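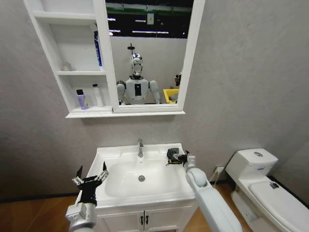
Montserrat Sotomayor wrote to me after my last column that a student club has no business teaching a robot to tidy a bathroom. Her words were polite, but the opinion was hard: the young people at Bandell College pay 98 dollars a term for membership in Tritemum, and for this money they should build something, a rover or an arm of their own. To put bottles on a shelf, she says, is housework with a very expensive helper.

I have read her letter several times, as I want to be fair to it. I was once a student who built things, and I still remember the joy when a wheel turned for the first time. But I do not agree with her, and I will try to explain why.

What I learned in my own club was mostly how to finish before a deadline. We designed the task after the machine, so the machine was always good at the task. A bathroom does not allow this trick. The sink is where it is, and the tap stands up at the back of it, exactly where a student would prefer to have free space. The glossy white rim and the pale wall are also close to each other in colour, so a student who wants to find the edge from camera pictures has a real problem to think about.
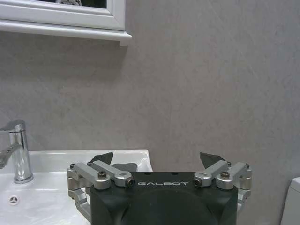

My opinion is that a club should be judged by the questions its members bring home. At the open evening in Friesen Hall I heard a first-year student ask why we trust a hand to know where it is. It was a better question than any I asked at her age. A gripper with two fingertips that lean toward each other looks simple, and I also thought it was simple, until I tried to plan on paper how such a thing should come near a washbasin without touching the rim. I used four sheets, and my plan was still wrong.

Mrs. Sotomayor would perhaps answer that paper is cheap and robots are not. This is true. However, the members share the work, and each group of five must write its own report, also when the attempt has failed. I have the reports here, 354 pages together. They are not beautiful to read. Some of them spend a whole page on one bottle cap. I would give such a page to every engineer who is starting a job. 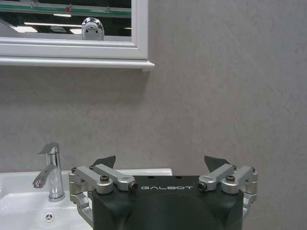
OPINION / EDUCATION

There is another argument which I take more seriously. A reader could say that the students become operators, people who only watch while a finished product does its work. I had this fear also. A mirror over the sink makes the fear smaller, strange as it may sound. The robot's own head shows up in the glass, with the ceiling lights behind it, and somebody must decide what the software should think about this second robot. No manual which I know gives the answer to that. The students argued about it in May until the building was locked.

I would criticize one thing. The Corurent competition, for which the club prepares, gives its points only for speed. For a household this is the wrong measure. I would gladly wait a long minute if my glass jar stays whole, and I believe that most older people, who are named in every speech about home robots, would choose the same. 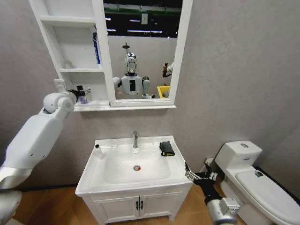 What I would ask from Corurent

Give points for the things that were left in peace. A small bottle on a narrow ledge, with another one standing close to it, is a test of manners as much as of strength. The judges could note what was moved without need and subtract for it. They could also read the reports before they look at the clock.

And I would ask them to invite Mrs. Sotomayor as a guest. She knows a lot about building machines, and the students would profit from her doubts. If she still finds after one afternoon that it is only housework, I will print her second letter in this place, in full length and without my comments.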